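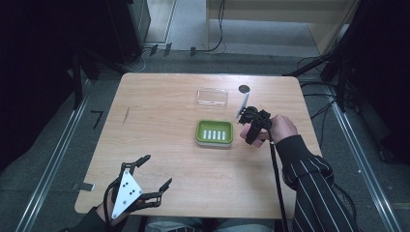 Figure 1. The table used for the soap dish task, Plarnar open day.

Visit to the Plarnar open day, Skeltstead
Project report by Rezaul Pathirana
Submitted November 3, 2023

Introduction

Our class has been working on automation projects since April. My own project is a small arm that sorts bottle caps by size, and the part I have struggled with is the gripper. The visit to Plarnar in Skeltstead was optional, but 15 of us went. I wanted to find out how people who do this for a living get a robot to pick up something thin and slippery, and whether any of it could be used on a student budget.

The visit

We met in the entrance hall and were given a short safety talk. After that we were split into groups and taken to three stations in turn. The first was a conveyor with a sorting gate, the second was a talk on cameras, and the third was the one this report is mostly about, where a task is carried out by a person with a gripper in each hand and recorded for later use. Each station lasted long enough for questions except the second, which overran, so my group had less time than the others at the third.

The conveyor was close to what we have at college. The gate was faster than ours and much quieter. I asked what happens when two parcels arrive touching and was told they go round again, which is also what ours does.

The talk on cameras was given by an engineer called Govindasamy. Most of it was on lighting. She said that clear plastic is one of the harder materials to work with, as the camera sees the table through it and picks up reflections on top. Her advice was to change the lights before changing the software. I wrote this down because the lids of my own sorting boxes are clear and I had been blaming my code.

The hand-held gripper station

The person giving the demonstration sat at a small table. Instead of driving a robot arm with a joystick, they moved the grippers themselves and did the job directly. The movement of the grippers and the view from the head are saved together by a program called Tramau. We were told that a simple task needs 1,000 good recordings before it is worth training anything on it, and that poor ones are thrown out by hand.

The task was built on everyday bathroom items. I had expected factory parts. The engineer said household things are cheap and easy to replace, and visitors know what they are meant to do, so they can tell when it goes wrong.

We could ask questions during the demonstration. Someone asked if it was tiring and the answer was yes, mostly in the wrists. People swap over often. I asked why the operator did not simply use their fingers, and the reply was that the robot has no fingers like ours, so a recording made with bare hands would show it movements it could not copy.
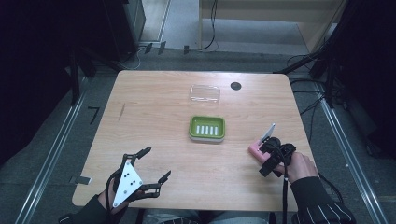 My bottle cap gripper has two flat jaws that move straight in and out, and it drops anything that is not exactly in the middle. At present I get round this by pushing each cap against a wall before closing, which costs time on every cycle. I spent most of the third station looking at the fingers for that reason. The ones on the left-hand gripper are jointed and end in slender pads, and when it is open there is a wide gap between the tips. Mine open only a little wider than the cap itself. The green dish would be a fair test for my jaws too – it has a raised rim, which gives a pad something to get hold of, while the clear lid behind it lies flat on the wood and looks far harder to pick up.

I also took notes on the cables. They run from the grippers down past the table and there are more of them across the carpet. On my own rig the cables pull on the arm when it turns. I had thought of this as a beginner's problem. I now plan to leave more slack and fix them lower down.

What I will change in my project

The jaws will be remade with a wider opening and a narrow pad at each end. I will print 2 versions, one with a plain pad and one with a strip of rubber, and run the same set of caps through both.

The lamp will be moved to the side of the box, following the talk on cameras. No code will be changed until I have done this.

I will not try recording tasks by hand. The equipment is beyond what we have, and the number of recordings needed is too high for one student. Sorting caps is also the same movement every time, so a fixed program should do.

Problems with the visit

The third station was short for my group, as mentioned. It was also hard to hear at the back while the conveyor was running. I did not get the name of the material used for the pads and have emailed Plarnar to ask. If they reply before the final hand-in I will add it to the parts list.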